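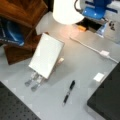 Chapter 7
Clearing the Desk

I used to start every work session by shoving things to one side. A pen here, a cable there, and then I'd wonder why my notes kept vanishing! My old office mate at Hanrahan, Liya Assefa, finally got me to try her method - small flat things first, then cables, then paper.

In this chapter we'll take a desk apart and put it back together. Keep a pen and a notebook handy, because you'll be making a list of everything you pick up (mine ran to 183 items, and I was a bit embarrassed). 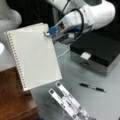 Figure 7.2 A spiral notebook with ruled pages, no writing visible on it.

Let's begin with paper, the stuff I find hardest to throw out.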